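Werness Workshop: Equipment
Desktop Servicing Cell

Page last revised: 08/08/2018
Equipment contact: Edeltraud Brunner

General

The Desktop Servicing Cell is a shared installation of the Werness Workshop. It was built by members for handling parts in and out of desktop computers with a robot arm. The cell is open to all members who hold a current arm induction. It is bookable in half-day periods, and a booking covers the arm, the bench, the printed fixtures and the practice computer.

The build is still being extended. Members are asked to read the section on known limits before planning a project around it.

Bench and fixtures

The work surface is a slatted aluminium bench. Fixtures are printed in the workshop and kept as a set under the name Livo. Drawings for every part in the set are held in the project folder, and members may print replacements at the ordinary filament rate. A part that has been altered must be given a new letter and must not be returned to the set under the old one.

The principal item is the parts tray. It takes a processor and other small components in slots, so that the arm can return to the same place each time. The tray must stay square to the computer. If it has been moved, the taught positions for both are to be checked at low speed before any full run. 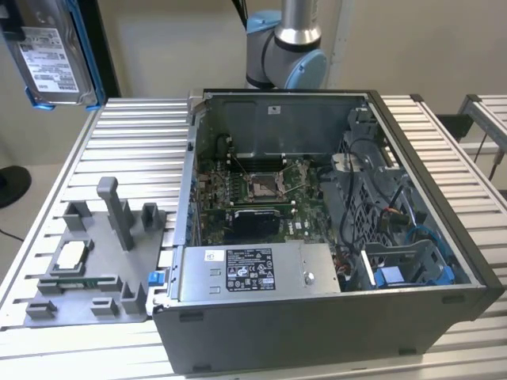
Practice computer with side panel removed, and the printed parts tray alongside.

The practice computer is laid on its side for all work. It is a workshop asset and is not to be powered on, taken apart further or used as a source of spares. Members who wish to work on a computer of their own may do so, provided that the battery on the main board has been taken out and the machine has stood unplugged for 16 hours.

Arm and gripper

The arm is run from its own teach pendant. Programs are to be saved under the member's surname and never over the workshop programs, which begin with the word Letow. Letow 1 covers the drive, Letow 2 the memory and Letow 3 the processor. Letow 3 may be run only with the equipment contact present.

The gripper was made in the workshop from a drawing supplied by Kofler, a former member. Before each session the user shall:

Check that the gripper screws are tight.
Wipe the fingertips with a dry cloth.
Open and close the gripper 5 times with nothing in it.
Confirm that the stop button works.

Speed is limited to 100 mm per second whenever the fingers are inside a computer case and to 300 mm per second elsewhere in the cell. These limits are not to be raised.

Hard drive work

Drives are handled in their carriers. Bare drives are not to be gripped, as the fingers can mark the circuit side. The gold contacts should be kept clear of the fingers and of the edge of the bay, and any drive that has been dropped is to be put in the red box and entered in the log.
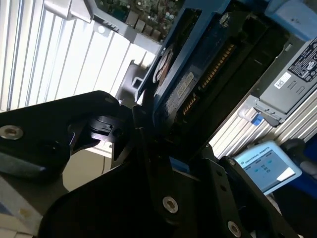 Hard drive in its blue caddy, between the gripper and the drive bay.

The approach to the bay is the part of the program most often in need of adjustment. Small errors in the position of the case show up here first. Corrections should be made to the case position and not to the individual points.

Wall-side holder

A second work position makes use of a pale plastic holder mounted against slatted panelling. The fingers must come up to the holder squarely and stop short of its walls. It was printed in December and has a flat lip at its lower part, which should be inspected for cracks at the end of each booking. 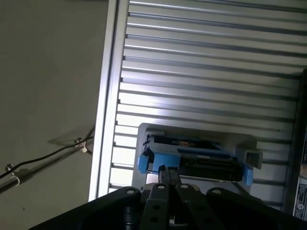 Cables along the wall are to be left in their clips. A member who needs a longer run should ask for one to be fitted and should not free the existing cable.

Known limits

The cell does not drive screws. Cables inside the case must be unplugged and plugged in by hand with the arm stopped. Processor placement is repeatable only when the tray has not been disturbed since teaching.

Booking

Requests are entered in the equipment book. Bookings not taken up within the first hour are released. Faults should be reported to Edeltraud Brunner on the day they occur, with the program name and the line at which the arm stopped.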